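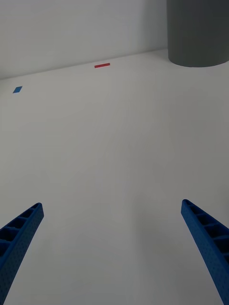

Der weiße Tisch, links hinten das kleine blaue Viereck.

Das blaue Viereck

Also, der Tisch. Ich hatte ihn für 58 Euro bei Zudska gekauft, das ist die Halle hinter dem Güterbahnhof in Meren, in der man alles bekommt, was andere Leute nicht mehr tragen wollten. Eigentlich wollte ich eine Lampe. Aber dann stand er da zwischen zwei Kleiderschränken, glatt und matt und so weiß, dass ich mich nicht traute, meine Tasche darauf abzustellen, und ich dachte: Wer so einen Tisch hat, der hat auch seine Steuererklärung fertig.

Die beiden kleinen Markierungen habe ich erst in der Wohnung bemerkt. Eine davon war das blaue Viereck, und sobald man sich schräg davor setzte, wurde eine Raute daraus. Ich holte den Spachtel aus der Schublade, setzte ihn an und legte ihn wieder weg. Morgen, dachte ich. Ich hatte an dem Tag schon genug geschleppt.

Am nächsten Morgen stellte ich meine Kaffeetasse darauf. Ganz ohne Absicht! Ich saß da, noch im Bademantel, streckte den Arm aus, und die Tasse landete genau auf dem Blau. Und was soll ich sagen, der Kaffee schmeckte besser. Natürlich schmeckte er nicht besser, es war derselbe Kaffee von Murakami, den ich seit Jahren kaufe, immer die graue Packung, immer im Angebot. Aber ich trank ihn bis zum letzten Schluck aus, was ich sonst nie tue, und sah dabei die weiße Wand an und war ziemlich zufrieden.

Von da an wurde es ein bisschen albern. Ich legte den Schlüssel auf das Viereck und verpasste den Bus nicht. Ich legte den Brief von der Hausverwaltung darauf, noch verschlossen, und ließ ihn über Nacht dort, und am nächsten Tag stand darin, dass die Nachzahlung ein Irrtum gewesen sei. (Das hatte schon am Abend vorher darin gestanden, das weiß ich auch. Aber versuchen Sie mal, so etwas morgens um sieben zu glauben.) Ich legte eine Avocado darauf. Die wurde trotzdem braun, und ich nahm es ihr übel und nicht dem Tisch.

Die andere Markierung ließ ich in Ruhe. Ich weiß nicht, warum. Man kann ja nicht überall gleichzeitig anfangen, und außerdem hatte ich den Verdacht, dass sie für etwas anderes zuständig war. Beim Abwischen fuhr ich immer einen kleinen Bogen um sie herum.

Im September rief meine Schwester an. Sie habe die Stelle bei Jisano, sagte sie, sie ziehe weg, 12 Stunden mit dem Zug, einmal umsteigen, und ob ich ihr beim Packen helfen könne. Ich sagte, das freue mich wahnsinnig. Dann legte ich das Telefon auf das blaue Viereck und wartete. Worauf, kann ich Ihnen nicht sagen. Vielleicht darauf, dass es noch einmal klingelte und sie sagte, es sei ein Irrtum gewesen, wie die Nachzahlung.

Es klingelte nicht. Das Licht kam weich und gleichmäßig herein, wie immer um diese Zeit, und ich saß davor und wurde richtig wütend auf ein Stückchen Blau. Ich stand auf und holte den Spachtel.

Und da klingelte es dann doch, aber an der Tür. Meine Schwester stand draußen mit neun Umzugskartons, flach zusammengelegt unter dem Arm, völlig außer Atem. Sie wollte sie nur bei mir abstellen, ihr Flur sei schon voll. Sie kam herein, zog die Schuhe aus, setzte sich an den Tisch und legte, ohne hinzusehen, die Hand auf die andere Markierung. Auf meine, also die, die ich nie benutzt hatte.

»Was machst du mit dem Spachtel?«, fragte sie.

»Nichts«, sagte ich. »Kaffee?«

Wir redeten bis nach Mitternacht. Über die neue Stelle, vor der sie eine Heidenangst hatte, und über unsere Mutter, die beim Kartenspielen betrog, und darüber, ob man eine Zimmerpalme im Zug mitnehmen darf. Ich erzählte ihr von dem Viereck, von der Tasse und dem Schlüssel und dem Brief, und ich rechnete fest damit, dass sie lachte. Sie lachte auch, aber nur kurz. Dann beugte sie sich über die Platte, kniff ein Auge zu und sah sich das Ding von der Seite an.

»Von hier ist es eine Raute«, sagte sie.

»Ich weiß.«

»Und wofür ist meins?«

Ich sagte, das müsse sie selbst herausfinden, dafür müsse sie allerdings ab und zu herkommen. Sie nickte, als hätte ich etwas ganz Praktisches gesagt, einen Fahrplan vorgelesen oder so. Dann trank sie ihren Kaffee aus und stellte die Tasse ab, ein Stück daneben, schob sie noch einmal zurecht und fragte, ob ich irgendwo Paketband hätte.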